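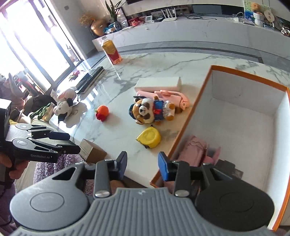
Section 4: Setting up the table for a two-gripper session

By now you should have worked through Section 3, which means both grippers are charged, the cameras are switched on and you know which one is your left and which is your right. (If you're not certain, have another look at the stickers. We've all swapped them at one time or another.) This section gets you from a bare table to your first saved run, and it's written for club members doing the Badora tidy-up task at home or at a friend's place. If you're working in the club room, the steps are the same but you can skip 4.1, as the table there is already marked up.

Please read the whole section through once before you start. It takes a few minutes with a cup of tea and it will save you a good deal of backtracking.

4.1 Choosing your table

1. Pick a table you can stand at comfortably, with room to move your elbows out to both sides. A dining table is ideal. Stone, timber and laminate are all fine.

2. Open the curtains or blinds, or turn on the lights, and leave them that way for the whole session. Daylight is lovely to work in, but try to finish before the sun drops low enough to shine straight at the cameras.

3. Wipe the table down and dry it well. Crumbs get into the finger pads and they are a real nuisance to pick out.

4. Leave the rest of the room as it is. We want ordinary homes with ordinary clutter, so your router, your pot plants and your biscuits on the counter can all stay put. Do turn the television off, though, and turn any family photographs to face the wall or pop them in a drawer.

Note: A very shiny tabletop can throw a bright patch back at the camera. If you see one in the preview, shift yourself a little way along the table before you go to the trouble of closing curtains.

4.2 Laying out the objects

The task works best with a good mixture. You want some things that squash, some that roll, some that are hard and slippery, and at least one that makes you stop and think about where to grab it. Plush toys are a favourite with our juniors and they're excellent practice, as the fingers sink in and you learn to feel for the firm part underneath. A tape measure is a good hard object. Crocheted fruit is wonderful if somebody in the family makes it!

1. Set an open storage box towards one side of the table, where the gripper on that side can reach into it without crossing over the other. Any open-topped box will do, provided the opening is wider than the gripper with its fingers spread.

2. Place your objects across the near half of the table, with a hand's width between most of them. Let one or two lean against each other. Real tables are like that, and separating two touching things is a skill the judges at the Rácz Cup look for.

3. Keep the heaviest items towards the back. They can be part of the surroundings without being part of the task.

4. Check that everything you mean to pick up weighs less than 400 grams. Kitchen scales are quite good enough for this.

Caution: Do not lift glass bottles, drinking glasses or anything full of liquid with the grippers. They may stand at the far end of the table if they live there, but leave them alone during the run.

Caution: Move cables out from underfoot before you begin. You will be looking at your hands and the table, and you won't see them.

4.3 Taking up the grippers

1. Hold one gripper in each hand with your thumbs relaxed. New members nearly always squeeze too hard, and after ten minutes their wrists let them know about it.

2. Open both sets of fingers fully, then close them gently until the pads meet. Do this three times. The movement should be smooth the whole way, with no clicking.

3. Look at the pivot screws on the finger linkages. If one is standing proud, nip it up with the small screwdriver from the Jasden kit. A quarter turn is usually plenty. Please don't lean on it, as the threads are easy to strip and replacements have to come by post.

4. Look at each rubber pad for splits or lifting edges. The pads don't have to be the same colour as one another, so if you need to replace one, use whichever you have in the spares bag.

5. Raise both grippers to chest height over the near edge of the table and check the preview. Each camera should see its own fingers low in the view, with the objects beyond.

Note: It's quite all right for one gripper to appear in the other one's camera. Your hand may show as well. Take off any rings or watches you'd like to keep private.

4.4 Your first run

1. Start the Sirketti app and choose "New run". Wait for the tone.

2. Hold still, fingers open, while you count to three in your head.

3. Choose one object and move to it at an easy walking sort of pace. Close the fingers, lift, carry it over to the box, lower it in and let go. Try to place it, and resist the temptation to drop it from a height.

4. Carry on with the next object. Use whichever hand is nearer.

5. If you fumble something, just pick it up again and keep going. There's no need to start over, and recoveries are useful to us. If it goes on the floor, leave it there until the run is finished.

6. Once the last object is in the box, hold both grippers still again and press "Stop".

A run may be as long as 300 seconds, after which the app stops by itself. Most members finish well inside that.

Caution: Rest between runs. Juniors should put the grippers down and shake out their hands after every second run, and no session should go longer than 30 minutes for anyone, keen as you may be.

4.5 Before you pack up

1. Play back the first run and the last one. Make sure both cameras recorded.

2. Wipe the pads with a damp cloth. No solvents, please.

3. Write the run numbers in your logbook, along with the objects you used and anything that went oddly.

4. Put the grippers back in their case with the fingers closed, and place them on charge as described in Section 3.

If the preview froze, the tone didn't sound or one camera came up black, turn to Section 5, where you'll find the usual remedies in the order we'd try them.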